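Poltutstead Robot Club
Workshop tips, the running list

Add yours at the bottom. Keep it short. If it's about batteries it goes on the battery page, not here.

Pads and jaws

Wipe the pads before every session. Damp cloth, no spray. Spray leaves a film and then everything slides and you blame the code.

Ribbed pads pick up fluff. Old toothbrush, along the ridges not across.

Check the pivots for play. Hold the jaw tip, wiggle gently. If it clicks, tighten a quarter turn and try again. Don't overdo it or the jaw sticks half open.

Left and right pads are not the same on the Jarnberg kit. Put them in the tray the way they came off.

Spare screws in the film pots. Lids ON.

Setting up the small items task

This is the one most teams lose points on at Tanoli. Practise it at home if you can, a bed or a table is fine, you don't need the arena.

Cloth down first. Small things roll on a bare table and you spend the evening under it. A bit rumpled is all right, the judges' one isn't ironed either. Stripes are good practice because the edges of things get harder to pick out.

Include something that is nearly the same colour as the cloth. Cream beads on pale yellow, that sort of thing. Then something dark and stiff. If you can do both you can do the task.

Box alongside, longways, flaps folded in so they don't catch the jaws.

Necklaces: go for the end with the metal fittings. Pick up a loop in the middle and both ends swing, and one of them will hook the box rim. Bangles: one jaw inside, one outside, close slowly. Bracelets on stretchy thread, come straight down, don't drag.

Lamp up high and off to one side. Too low and the shiny bits glare and you cant see what you're closing on.

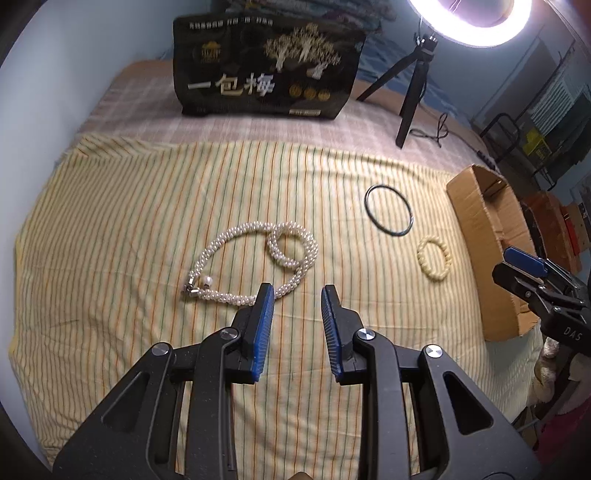 Yaryna Kravchuk adds that the box should be taped to the table at two corners, as her team lost a whole run at Tanoli when theirs slid away on the last item. Masking tape, she says, parcel tape takes the varnish off. She would also start with the bangle and leave the necklace till last, while others swear by the opposite. Try both.

Timing

Run is 90 seconds in the juniors. Practise with a kitchen timer facing away from you, looking at it costs more than it gives.

Rest your wrists. The grippers get heavy, swap over after each run. Younger ones after every other pick if they ask.

Write down the drops. Just the item and where it fell. Best score so far is 851, by the Utia team in December, and their notebook was mostly drops.

Packing up

Necklaces in separate sandwich bags or they knot. If one has knotted allready, talc and a pin, flat on a towel, patience.

Jaws closed before they go in the case. Open jaws bend the uprights when the lid is forced, and replacement ones are £18 a pair.

Cables: loose loops, velcro tie, not round your elbow.

Cloth gets shaken outside, not over the bin. We've had beads go that way.

Last out checks the lamp is off at the wall.

Still wanted: old costume jewellery, the chunkier the better, nothing you'd miss. Also shoeboxes, long ones. Leave them in locker 64.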